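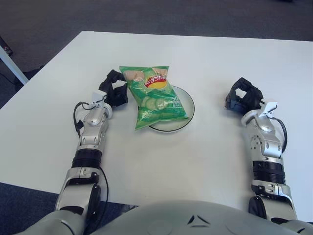 Crisps and a plate on the table, two arms at the ready.

Happy new year from the workshop end of the building! Lowri Rees here, with the kit and money news for anyone who likes that sort of thing (I do, and I've stopped pretending otherwise).

The big item is that we have to settle the equipment list for Grendavia before the end of the month. Most of you know Grendavia as "the table project", and the question I get asked most in the corridor is why it costs what it does when all anyone ever sees is a robot and some groceries. Well, the groceries are the cheap bit. A bag of crisps is a swine of a thing to pick up, though. It's light and shiny, it changes shape as soon as you touch it, and if you squeeze too hard you've got crumbs. We went for the green cucumber ones with the Japanese-style lettering, and there's a little 50 on the front for the weight, so you can imagine how little there is for a hand to feel.

So, hands. We have two quotes in for spare fingers and I've spent more evenings with them than I'd like. Galport want 3610 for a full set for both sides, fitting included, and they'll come to us to do it. Mokier are a good deal cheaper on paper, but their price leaves out the fitting, the carriage and the cables, and by the time I'd added those back in the gap had shrunk to almost nothing. I'm leaning towards Galport. If you've dealt with either of them please come and find me, because I'd much sooner hear a moan now than in September when the guarantee is running out.

Cables deserve a paragraph of their own. Have a look at the loops running down the outside of the arms. They get bent every time a wrist turns, and in last year's plan we put down precisely nothing for replacing them. Silly of me. This year there's a line for cables and brackets, roughly 1000, and I'm going to defend it with my life when the cuts come round.

Then there's Paju, the booking and logging software. The licence is 49 a month per seat and we are paying for seats that belong to people who left! I've asked for those to be closed. What we save can go on table props, meaning plates, packets, cups and whatever else you lot want to see handled. Please send me ideas, and do say whether you need the real thing or whether any old packet of the same size would do, as I buy in bulk where I can.

A few people have asked about a second table. I'd love one, and a plain white top like the one we've got isn't dear. The trouble is floor space and somebody's time to run it, so I've put it under "next year, maybe" and left a question mark beside it. Same goes for the better lights.

The draft list is pinned up by the kettle with a pen on a string. Scribble on it, cross things out, put your initials by anything you feel strongly about. I'll take it down on 13 Jan 2020 and type up the final version that afternoon, and after that any changes have to go through the proper form (sorry).

Lowri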